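Review: Falum Folding Meeting Table, Large

The Lodine Center for Adult Learning replaced the tables in its shared rooms last September. Staff were asked to report on the Falum folding table after one full term of use. The report covers setup, stability, surface care and storage.

The table is sold flat with the legs attached. Unfolding it takes one person less than a minute, although the center's safety rules call for two people when a table is moved between floors. The leg locks close with a firm click. On two of the tables delivered, a lock was stiff at first and loosened with use.

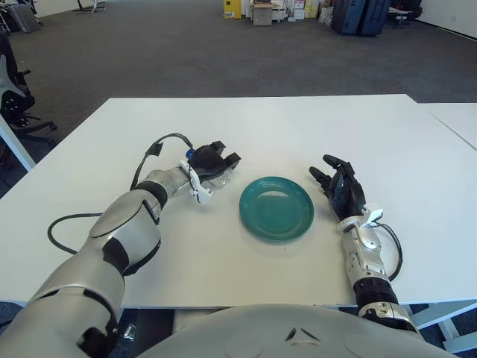

Stability was the main concern with the previous model, the Simanjuntak trestle, which rocked when anyone leaned on a corner. The Falum table does not rock on a level floor. On the older tile in the east corridor, the screw feet had to be adjusted by hand, and they tend to work loose again after a few weeks. Staff now check them at the start of each month.

The top resists everyday marks well. Pencil and dry marker come off with a damp cloth. Coffee left overnight leaves a faint ring that needs a mild cleaner. Ballpoint ink is harder to remove, and the center has asked instructors to supply desk pads for written work.

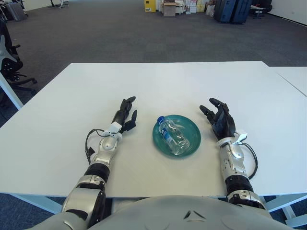
Plate and bottle on a white tabletop.

Noise deserves a mention. Chairs with metal arms strike the underside of the top when pushed in, and the sound carries to the next room. Felt strips on the chair arms solved the problem at small cost.
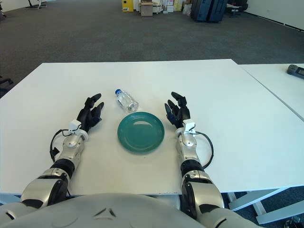
Storage and Transport

Folded tables stack flat on the Zumbridge cart, which is bought separately. The cart steers well when loaded but does not fit through the narrow door of the supply room. Tables for that room are carried in one at a time. The printed manual runs to 3 pages and gives little guidance on stacking. A clearer diagram would help evening staff, who often close the rooms alone.

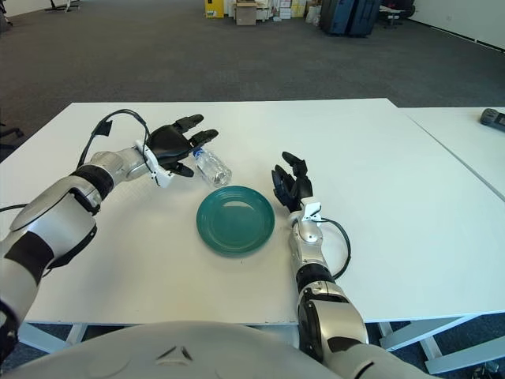 Can the table be left set up all term?
The maker permits it, provided the leg locks are checked regularly and heavy items are kept away from the center fold.

The center will keep the Falum table in its classrooms and meeting rooms. It is not recommended for the workshop, where a fixed bench remains the better choice.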